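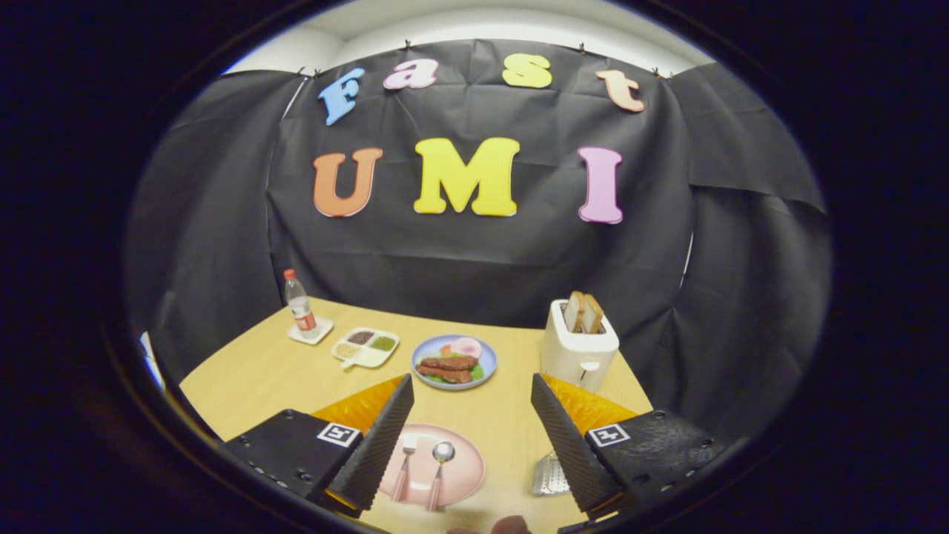 검은 천 앞에 차린 아침상. 접시에 담긴 건 장난감 음식이다.

벤포트 생활문화관 2층에서 '작은 아침상' 전시가 시작됐다길래 문 열자마자 다녀왔어요(2022년 5월 14일 첫날!). 소품 공방 프리텔이 꾸민 자리인데, 지난 2월 스토컴 상가에서 했던 도시락 전시를 놓쳐서 이번엔 꼭 가야지 벼르고 있었거든요.

제가 제일 오래 붙어 있던 건 역시 아침상이었어요. 밝은 색 나무 탁자에 파란 테두리 접시가 있고, 초록 상추 위에 불그스름한 갈색의 소시지 같은 것 두 개가 나란히, 그 뒤로 달걀프라이까지 올라가 있어요. 다 장난감인데 보고 있으니 배가 고프더라고요. 아침을 굶고 간 제 잘못이죠 뭐. 왼쪽에 놓인 칸 나뉜 하얀 그릇도 귀여웠어요. 칸마다 알갱이 양념 같은 게 조금씩 담겼는데 짙은 갈색, 초록색, 연한 베이지색이 다 따로예요. 빨간 뚜껑 물병 밑에는 조그만 흰 받침까지 깔아 놨고요. 이런 데 신경 쓴 걸 보면 저는 괜히 기분이 좋아져요.

뒤에는 검은 천을 작은 집게로 집어 걸고, 큼직한 폼 글자로 위에 Fast, 아래에 UMI라고 붙여 놨어요. 글자 색이 하늘색, 분홍, 노랑, 주황으로 알록달록해서 까만 천 위에서 확 튀어요. F는 살짝 기울었고 t는 아래로 처졌는데 저는 그게 더 마음에 들었어요. 우리 집 냉장고 글자 자석도 딱 저렇거든요.

입장료는 3,000원이고 전시는 16일 동안 이어집니다. 주말에는 장난감 음식으로 직접 상을 차려 보는 시간이 있는데 한 번에 최대 14명까지만 받는대요. 신청은 1층 안내대에서 하면 되고, 제가 갔을 때는 오후 자리가 아직 남아 있었어요. 차는 매키넌 거리 쪽 주차장에 대는 게 편해요. 정문 앞은 좁아서 저는 두 바퀴나 돌았네요. 아이랑 가실 분은 오전이 나을 거예요, 점심 지나니까 금세 북적이더라고요.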